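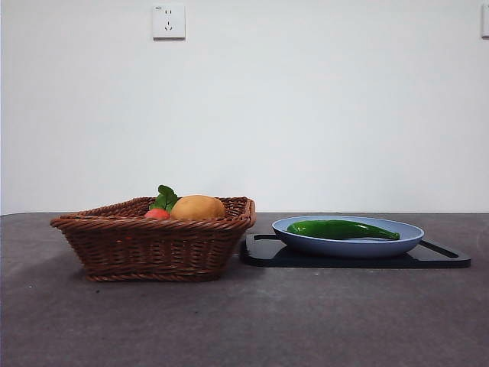 Faults and Safety

Thread: Arm reports a good pick, chilli still in the dish

weftwise
Posted Mon 7 October

Setup is as you see it: basket on the left, chilli in the blue dish, dish on the black board. The job is chilli out of the dish and into the basket. Over the weekend I did 39 runs on the Satatent arm with the Kashyap planner. On 5 of them the log says "object held, object placed" and the chilli never left the dish. The arm goes across, opens over the basket, goes home and reports success.

Satatent support say to recalibrate the fingers. I've done that 3 times. Has anyone had this fixed for real, as opposed to "fixed"?

plumb_bob
What does it use to decide it's holding something? If it's finger gap alone, a thin pepper is nearly the same as fingers shut. I'd put money on the threshold.

weftwise
Finger gap plus motor current, according to the manual. I've not seen the current figure change anything in the log, so I have my doubts about the "plus".

Skotano_owner
Never had it on my Skotano. Sounds like lighting to me. That board looks shiny, and a shiny board will confuse any camera.

plumb_bob
Lighting could make it miss. It can't make it say it's holding a thing it isn't. Two different faults.

Skotano_owner
Unless the planner checks the basket with the camera afterwards and gets it wrong there. There's already stuff in that basket, green leaves poking up over the rim. If it's looking for "something green in the basket" it has its answer before it starts.

weftwise
Hadn't thought of that. The Kashyap notes do mention a "visual confirm" step but not what it looks for. I'll take everything out and run it again.

marl_and_clay
Can I be the dull one and say the missed pick doesn't bother me much, the false report does. We had a Lavus cell at work that thought its hand was empty when it wasn't. It went home at full speed with a part in the fingers and threw it past the guard. Same sort of fault the other way round. Do you have a hand near that table while it's running?

weftwise
To reset the chilli, yes. I wait until it says it's home.

marl_and_clay
So you're trusting the same log that told you the chilli was in the basket. Kill the power to the arm before you reach in.

Skotano_owner
Bit much for a bench arm and a chilli, surely.

marl_and_clay
No.

weftwise
Fair enough, I'll fit a switch. Ran 2 short batches tonight with the basket emptied first. One false success in the second, so the leaves aren't the whole story. Gap threshold next, and I'm not recalibrating those fingers again.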